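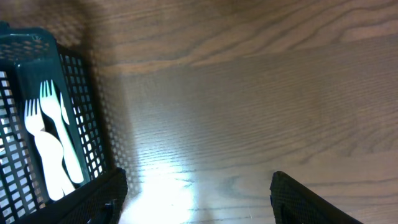
*White plastic forks in a dark green basket.*

## Grazing group heads into its second season

What a first season it was! When the Plerley grazing group got going, we hoped a few cow-calf outfits would try moving their herds more often and swap notes over the fence. By fall we had 17 ranches signed up and 1085 acres under a written grazing plan, and the phone keeps ringing.

The biggest change has been on the creek pastures at Findel. Those used to be grazed from turnout until the grass gave up, usually sometime in July. Last year the herd of 252 pairs went through in short moves with a single hot wire, and every paddock got at least 50 days off before the cows came back. The orchardgrass loved it (so did the clover, which we hadn't seen much of down there in years). We fed hay later than usual, and the cows came off grass in good flesh.

It wasn't all smooth. Water was the headache — hauling it to the back paddocks got old fast, and two of the float valves froze before we thought to drain the line. This year we're burying pipe on the Østergaard side first, then working east as the ground allows.

If you'd like to see the setup, come to the pasture walk in June. We start at 9 a.m. at the Findel corrals and finish with lunch at the Plerley hall. Bring boots, a hat and your own grazing chart if you keep one. We'd love to look it over with you! Folks new to electric fence are very welcome, and there's a spare reel and a handful of step-in posts to practice with.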